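Duplicate product pages, canonical tags and one variant per color

godia_dev
Joined: December
Posts: 12

I maintain the catalog for a small accessories shop on Plultutine (hosted cart, limited template access). Every color of every item gets its own URL. The export has 1679 product URLs, and Search Console has most of them under "Duplicate, Google chose different canonical than user." Each variant currently has a self-referencing canonical. The plan from our agency, Lillau, is to point all variants at the black version of each item. Before I sign off on that I'd like a second opinion. Traffic to the color pages is low but not zero.

arriaga
Posts: 640

Low how? Split it by query. If the color pages only get impressions for the generic product name, consolidate. If they get clicks on "brown" plus the model, you would be giving those away.

godia_dev

Last full month, 35 variant pages had at least one click. Nearly all of those queries contained a color word. The rest of the set had none.

xzepeda
Moderator

Then the blanket rule from the agency is wrong for those 35 and fine for the others. Canonical is set per URL. There is no requirement to treat the catalog as one block. Check also whether the variant pages differ in anything besides the swatch. Same title, same description and same first photo will be clustered together no matter what you declare.
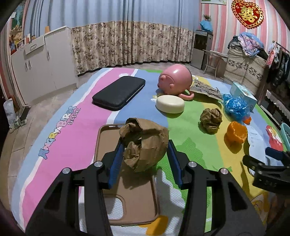 Titles are the cheapest place to start. Put the color and the item type in the title and the H1, in the order people type them. The same goes for the alt text on the main photo. For a brown phone case lying open side up, like that one under the crumpled paper, "brown phone case, inside view, camera cutout" does the job, and a SKU does not. Our templates had the SKU in the alt field for years and image search sent us next to nothing.
Ximena Zepeda

tarn_ops
Posts: 88

Disagree on the alt text. It is an accessibility field first, and in my logs changing it has never moved a product page in web search. I would spend the time on internal links. If the category page links only to the black variant, that is a stronger hint than anything in the alt attribute.

xzepeda
Moderator

I said image search. For web results I agree it is minor. Internal links, yes, those count toward canonical selection, and so does the sitemap.

godia_dev

The sitemap lists every variant. The category pages link to whichever color was added last. I can't change that without a paid template edit.

arriaga

Fix the sitemap first. Listing a URL there while canonicalizing it elsewhere is a mixed signal. Remove the ones you consolidate, keep the 35. Then leave it alone for a few weeks.

tarn_ops

And don't noindex the consolidated ones as well. Noindex together with a canonical to a different page is contradictory. I have had to undo that on two sites.

godia_dev

Lillau's document has exactly that, noindex plus canonical. I'll ask them to take it out. What about stock? Some of the black versions are discontinued.

xzepeda
Moderator

Don't use a discontinued page as the canonical target. Pick the variant that is in stock and has the most external links. If the cart supports a parent page with a color selector, that is the better target.

arriaga

Parent pages on Plultutine load the selector by script and the variant price is missing from the initial HTML. View source before you commit to it. Ours failed the merchant listing check until we added the offer markup by hand.

godia_dev

Checked one, price is missing there too. I'll do a batch of 10 items on Friday with the in-stock variant as target and post the coverage numbers when they update.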